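Trundel 3 review: the first motion planner I've kept installed

By Cinzia Morelli
26/07/2022

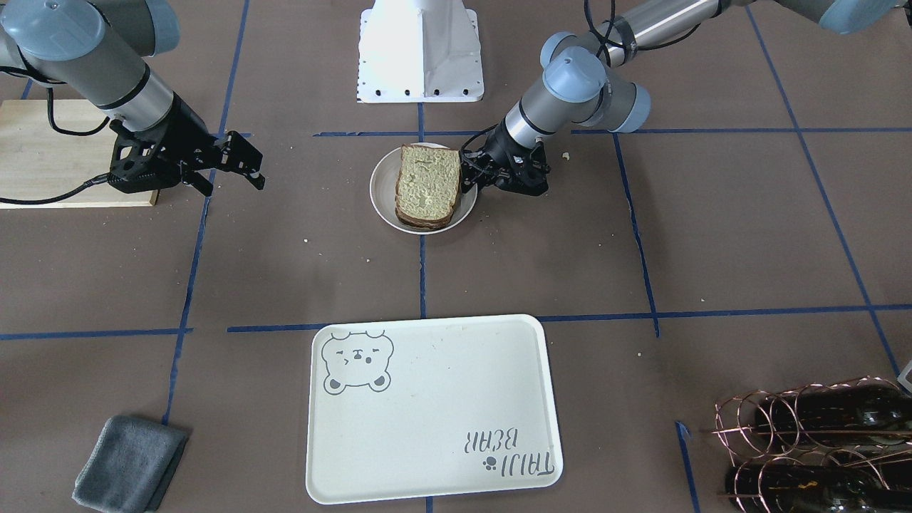
Bread and plate, with the left gripper on its approach. Blue tape marks the grid.

I have been through a lot of planning software for two-armed setups, and most of it follows the same path with me. A great first afternoon, a bad second week, and then back to my own pile of scripts. Trundel went on my machine in February and it's still there, so I figure it has earned a proper write-up.

Trundel is a planning and sequencing package for pairs of arms. You give it your robot model, your tool geometry and some kind of perception input, and it gives you back timed paths for both arms plus a really lovely timeline editor to mess with them in. It doesn't do perception itself. I feed it poses from Priltar, and there's a ready-made bridge for that, which took me less than a morning to get going.

My test jobs are all kitchen table stuff: moving a slice of bread on and off a plate, shifting a tray, picking up a folded cloth. They sound easy. Bread is a rotten thing to plan for! It squashes, it leans, and a slice propped up at an angle gives you a completely different set of grasps from one lying flat. Plates aren't much kinder, with a rim right where your fingertips want to go.

The approach editor

This is the part I'd pay for on its own. In most planners I've used, the last bit of a reach is a straight line of fixed length along the gripper axis, and if that line hits something you get a failure and a shrug. Trundel lets you draw a soft cone around the target and tell it how much you care about angle, clearance and speed inside that cone. The solver then picks its own way in. For a low sideways grasp beside a plate I set clearance high and angle loose, and it found approaches I wouldn't have thought to write by hand.

You can scrub along the approach in the viewer and watch the closest distance between any two bodies update as you drag. I spent an embarrassing amount of time just doing that.

Two arms at once

The old way I handled two arms was to freeze one while the other moved. Safe, slow, dull to watch. Trundel plans them together, and you can set one arm to "yield", meaning it will shuffle out of the way if its partner needs the space but otherwise holds its pose. I ran 200 planning requests from saved start poses over the same table layout, with yield switched on for the right arm, and got a valid plan for nearly all of them. The three that failed all had the tray pushed up close to the plate, and the error message told me which pair of shapes was the trouble. I could have hugged it.

Planning time is fine. A single-arm reach on my desktop comes back in 40 milliseconds or so once the model is loaded. Joint plans take noticeably longer, and the first one after a restart is always slow while it builds its tables.

Zones

You can define a work grid in the software and attach rules to each cell: no fast motion here, keep the elbow high there, don't enter at all. I lined mine up with the blue tape on the table, and it makes talking about a layout so much easier. Anything breakable gets a no-go cell with a fat margin. Changing a rule replans only the steps that touch that cell – a small thing, but it saves ages over a day of fiddling.

What I'd change

Cables. Trundel models the arm links and the gripper and treats everything strapped to the outside as if it weren't there. You can add padding to a link by hand, and I did, but padding is the same all the way around and cables aren't. I ended up with a forearm shape far fatter than it needed to be, and some good paths got thrown out as a result. Honorato, which I used before this, has a crude cable model and I do miss it.

The log files are a mess too. One short session wrote 2,039 lines, most of them the same warning about an unset joint limit that I had in fact set. Preduletti, the company behind it, says a quieter mode is on the way. The docs for the scripting side are thin and a couple of the samples still use old function names.

And soft objects are only half supported. You can mark something as squashable and the collision check will let the fingers press in by a set amount, but the planner has no idea the shape has changed afterward. For bread I refresh the pose from Priltar after the grip closes and replan the lift from there. It works well enough in my setup.

Would I recommend it?

If you have one arm and a fixed routine, it's more than you need. If you have two arms sharing a small table and you're tired of writing your own "wait for the other one" logic, get the trial and go straight to the approach editor. Start with the default solver and leave the fast one alone until your padding is sorted. I'm moving my cloth folding sequences over next, and I'll add notes on those when I have them.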